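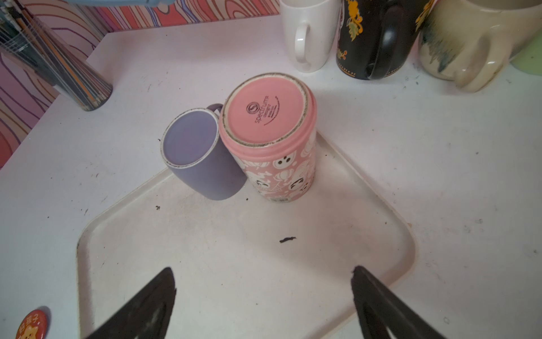 Flaston premiere moved to October?

reelcount
The Grirkwood newsletter has the Flaston documentary opening in October now. It was supposed to be May 2006. Anyone know why?

zed_fan
Zendis picked up the distribution and wanted a fall date. They're opening on 20 screens.

marlow9
20 screens is too many for a film about a seminar company. Their last one opened on 9 and most of those dropped it after a week.

reelcount
The last one had no press at all. This one has former members on camera.
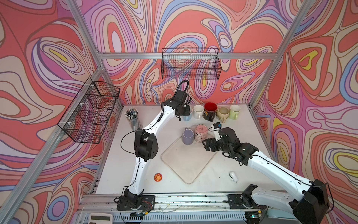

Vol. 3, No. 9

zed_fan
The interview is in Vol. 3, No. 9 of the newsletter, if you want to look it up. The director says the cut shown at Abou Jaoude ran long and they took out most of the retreat footage.

hollis_k
I saw it at Abou Jaoude. The retreat part was the best thing in it. People paid $3000 to be there and you hear them explain it.

marlow9
It was $900 for the weekend. $3000 was the full course.

hollis_k
OK, but the people they interviewed took the full course.

marlow9
Two of them did. I still think it's too easy on the founder.

reelcount
Does the theater in Grirkwood have it? I don't want to drive to the city for this.

zed_fan
Not on the list I saw.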